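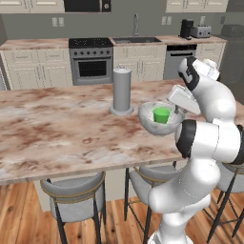

Green cup in a marbled bowl, at the kitchen island

Washing the keys of an old home computer

Workshop tips, Saturday, January 22, 2022
By Piyumi Dissanayake

In December I cleaned the keyboard of my Ultico, which has stood in a cupboard for many years under a box of cables. I have now done this work on several machines and I want to write down how I do it, for readers who have bought their first old computer and are a little afraid of it.

Before you start
Unplug everything and take a photo of the keyboard straight from the top. Take a second photo of the left and right ends, where the small graphic symbols are. Manuals often show a different layout from the one you have on the table.

Taking off the keys
Use a wire key puller, not a screwdriver. Put the wire under two opposite corners and pull straight up. If the key does not want to come, go back and forth a little and try again. The long space bar usually has a metal wire behind it, so leave it for the end, and look first from the side with a torch to see how it is held. On my keyboard the return key has such a wire too.

Under each key there is a spring. Mine came loose with almost every key. I put them in a jar with a lid, and I do not open this jar near a carpet.

Washing
Lukewarm water and one small spoon of washing-up liquid. I keep the water at 38 degrees or lower, and I leave the keys for 23 minutes while I clean the case. Stir them sometimes with the hand. For the sides, where the brown dirt from fingers sits, take a soft toothbrush. Please be careful with keys where the letters are only printed on the surface. Try one that you seldom use before you wash the rest.

Do not use acetone. Do not use the dishwasher, even if somebody on a forum says that it went well.

Drying
Spread the keys on a towel with the open side down, turn them after some hours and leave them overnight. There is always a little water inside the stem. A hair dryer on the cold setting is all right, but on the hot setting I have bent a function key in this way and I could not make it flat again.

The contacts
If a key does not answer, put a drop of isopropyl alcohol on a cotton bud and clean the contact pad on the board. Let it dry and press the key twenty times or more. Gearóid Sheehan wrote to me that he rubs the pads with plain white paper instead, and I have tried it since then with good result on rubber keyboards.

Yellow plastic
Washing does not remove the yellow colour. It is in the plastic itself. Some people use peroxide and sunlight, but I have seen stripes and spots from this, and I prefer to leave my machine yellow.

Putting back
Start with the middle row and compare with your photo. Press each key down until you feel it sit. Then type a few lines in BASIC before you close the case, and try also both shift keys, which I forgot the last time and had to open all the screws again.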